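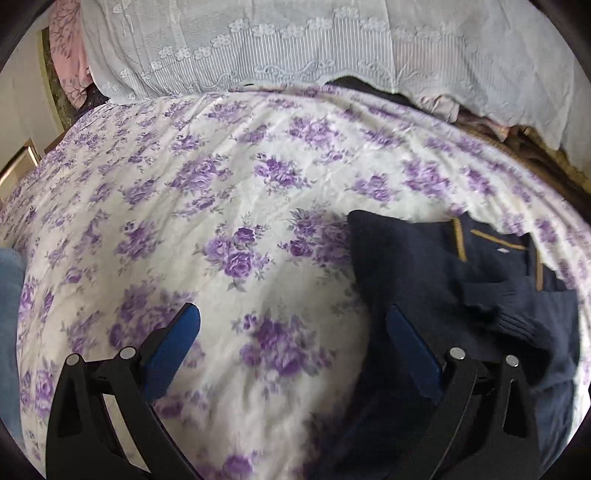

Subject: Re: [textile-care] Felting of knits in front loaders, wool cycle

On Tuesday a list member wrote:

> Our Vaston front loader has a wool program that holds 30 degrees
> and spins at 600. Two merino jumpers have come out a size smaller.
> Detergent is Orova liquid. Is the temperature the problem, or
> should I be looking at the spin?
>
> Also, does line drying make it worse?

Probably neither. Felting needs moisture, movement and fibres free to migrate towards their root ends. Thirty degrees is within what most merino labels allow, and a short spin pins the load against the drum, so there is little rubbing.

Check the tumble pattern during the wash phase. On my machine (a Nakamura, older board) the wool program turns the drum for 5 seconds and rests it for 21. After a board replacement it came up in the default delicates pattern, with much longer turns, and the panel still said wool. Time yours with a watch. If the drum turns more than it rests, that's your fault.

Second, the detergent. I don't know the Orova liquid. If the label lists protease, don't use it on wool. It attacks the fibre and won't show as shrinkage at first, more as thinning at the elbows and cuffs.

Third, rinse temperature. Some machines rinse with unheated tap water, which in July can be very cold here. I have no good figures on whether the sudden drop matters for superwash yarn. For untreated yarn I avoid it.

Line drying won't felt anything, but a wet jumper hung by the shoulders will grow in length. Dry flat, out of the sun.

What's the dry weight of your load? Mine is never over 359 g per jumper, one at a time.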